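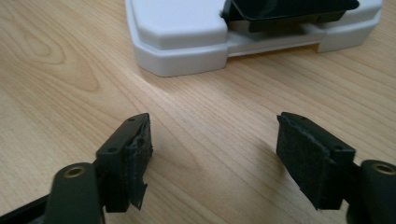
Privmont helps small shops and school labs plan and pay for automation equipment. Most people who call us have a price for a robot or a gripper and want to know if it is a fair one. We start somewhere else, with the parts that wear. The black fabric pads on a pair of gripper fingers are a good case. An edge frays, a flap starts to peel at the lower end, and the pad goes on the replacement list. The plastic blocks behind the pads are a separate line, and so are the screws and the brass inserts in the links. A quote that shows a gripper as one number tells a buyer very little about what the second year will cost.

Who we are

The company was started by Rekha Kaushik, who had spent her working life in purchasing for packaging and light assembly plants. She still reads every plan before it goes to a client. We are a small office in Lidunau with a workshop at the back, and clients are welcome to visit both. We do not sell equipment and we do not take commissions from the people who do. Our fee is set before the work starts and it does not change with the size of the order.

What we do

A planning job begins with a visit or a long phone call. We ask what has to be picked up, how often, by whom, and what happens now when it goes wrong. We also ask about the building: floor space, outlets, benches, air supply, door widths. A good many projects have been held up by a door.

After that we write an equipment plan. It lists each item to be bought, the expected life of each wearing part, the spares to keep on the shelf, and the hours of staff time needed for setup and training. Prices come from written quotes and we attach the quotes. If we have had to estimate a price, the plan says so next to the figure.

Clients can stop there and do their own buying. If they want us to stay on, we handle the requests for quotes, check deliveries against the order, and come back in the first July after installation to compare the budget with what was spent.
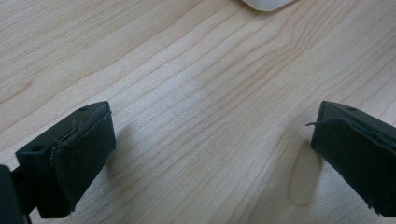

Hand-held gripper over the bench, fingers open.

Pads and other small parts

Hand-held grippers get the same treatment as larger machines. They cost less, so they are often bought without a plan, and then the small parts are ordered one at a time with full shipping on each. We ask clients to write down pad changes by date and to look for loose threads along the edges when they do their regular checks. A few months of those notes is usually enough to set a sensible spares order.

One recent plan, for the Negi training center, came to $3,622 for the year. Of that, $799 was for spares and consumables, a line that had been missing from the first draft the center sent us. The plan also moved 26 hours of staff time out of "miscellaneous" and into setup, where the people approving the budget could see it.

The Mirkesura worksheet

Mirkesura is our budgeting worksheet. It has two pages. The first is for purchase costs and the second is for running costs, and the totals are kept apart on purpose, as many schools pay for them from different accounts. Clients get a copy with their plan and may change it as they like. We send out a new version when our own list of part types changes.

Working with us

A first call is free and takes roughly half an hour. Please have any quotes you have already received in front of you, even old ones. If you have a fixed date by which the money must be spent, tell us at the start so we can say whether we can meet it.

We accept jobs in the order they come in. Return visits for existing clients are booked separately and do not wait behind new work.

Page last updated Feb 4, 2022.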